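Pasura two-arm kit: notes after a month of use

Posted in Robots, Reviews

I said in the last post that I would write up the Pasura kit once I'd had it long enough to have an opinion. It has been on my table since March, and I now have several.

The short version is that the arms are good, the software is fine, and the manual needs work. If you already know which end of a torque wrench to hold, you'll get along with it. If this would be your first pair of arms, read the part about setup before you spend the money.

What you get

The Pasura is sold as a complete two-arm station. In the boxes are two arms with grippers, two base mounting plates, a wrist camera, the power supplies, and a license for Flarkero, the control program. You supply the table, a computer, and something to build the surrounding structure out of. I paid $2,324 for mine as a refurbished set through Clurnport, a reseller. New sets cost a good deal more. Mine came with a scratch on one elbow cover and a sheet saying both arms had been tested, with the joint readings filled in by hand. I liked that sheet more than anything in the manual.

Shipping took 11 days. One of the boxes had a crushed corner but nothing inside was hurt.

Setup

The quick start guide says an hour. It took me most of two evenings, and I had help for the second one from Océane Kennedy, who has set up more of these things than I have. Bolting down the plates is easy. The trouble is the spacing between the two bases. The guide gives one number in the text and a different one in the drawing. I went with the drawing, and the calibration passed on the second try.

Cables are the other problem. There are a lot of them, and the ones in the kit come in a single length that is too long for the near runs and just barely enough for the far ones. I still have a pile of them along the front edge. Buy a bag of hook-and-loop straps when you order.
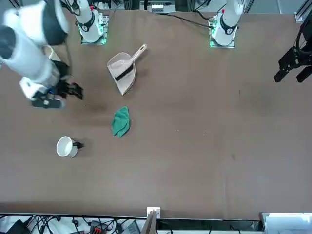

For testing I wanted ordinary things from around the house. The blocks that come with most kits are too easy, and after a few days you're only testing whether the robot can pick up blocks. I settled on cleaning supplies and a mug. A cloth is a hard item because it never has the same shape twice. A dustpan is hard in a different way: it's wide and light, and it slides when you come at it from the wrong side.

Flarkero has two ways of working. You can guide the arms yourself and record what they do, or you can train it on your recordings and let it run. Recording is where you'll spend your time. The screen shows a plain list of takes with a keep or discard button next to each one, and I have no complaints about it. It saves quickly and it hasn't lost anything yet.

I recorded 60 takes for the first task and threw out a fair number of them. Most of the bad ones were my fault. I moved too fast near the table and the safety stop kicked in, or I let an elbow drift up against its limit. By the end I was slower and the takes were better.

Playback is smooth at low speed. At full speed there's a bit of shake at the wrist when the arm is stretched out. Marcelino Andrade has the same kit and says his does it too, so I don't think it's the refurbishing. It goes away if you keep the elbow bent, and I now set the table up so that the arm never has to reach very far.
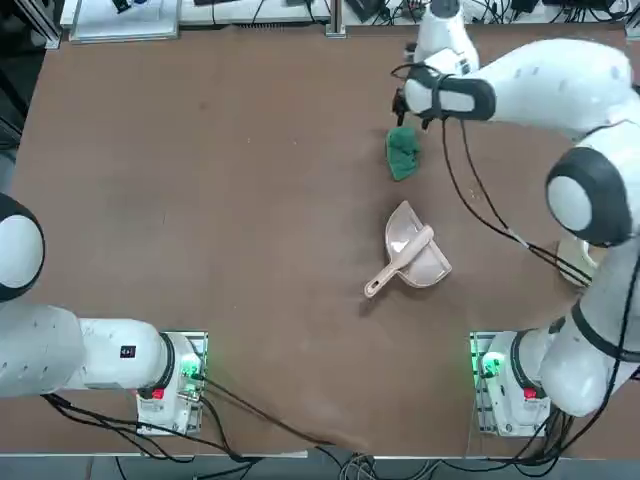

Right gripper above the green cloth, with the dustpan and brush nearby.

The grippers

These are the best part of the kit. They close evenly and they don't chatter when they meet something hard. You can set the closing force in Flarkero on a scale from 1 to 5. I use 2 for fabric and 3 for most other things. I tried 5 once on a paper cup and that was the end of the cup.

The fingertips are where I'd like to see a change. They're fine on a handle, but on thin cloth pressed flat against the table they tend to skate over the top. If the cloth is bunched up you have much better odds. Sitompul sells softer replacement tips that are supposed to fit. I've ordered a set and will report back when they get here. Their page lists the Pasura as "compatible with minor trimming," so I'm expecting to get a knife out.

Swapping tips takes two screws per finger. Use the driver that comes in the kit, as the screw heads are shallow and a worn driver will strip them.
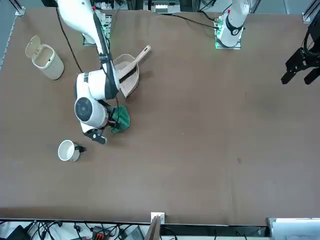 Gripper down on the cloth, between the dustpan and the mug.

Support

I wrote to Pasura twice. The first time was about the spacing numbers, and they answered the next morning and said the drawing is correct. They also said the text would be fixed in the next version of the guide. The second time was about the wrist shake. That took over a week, and the answer was to update the firmware. I did. It may have helped slightly. I wouldn't swear to it.

Clurnport was easy to deal with. They answer the phone. The warranty on a refurbished set is six months, and you have to register it yourself on their site, so don't let that slip.

Things I would change

Fix the guide. Ship two lengths of cable. Put the gripper force setting on the main screen, where you can get at it without opening three menus. Make the fan on the power supply quieter, or at least let me move it farther away. I run mine in the evening and I can hear it from the kitchen.

Would I buy it again? At the refurbished price, yes. At the new price I'd want to try a couple of others first. The arms hold their calibration well, and I've only had to redo it once, after I leaned on a base plate while reaching for a screw.

Next I'm going to try a task that needs both arms, with one holding the dustpan still and the other working the brush. Océane thinks I should start with the arms closer together. I'd rather not drill new holes yet, so I'll try it with the spacing I have and post the settings once I've got a run worth keeping.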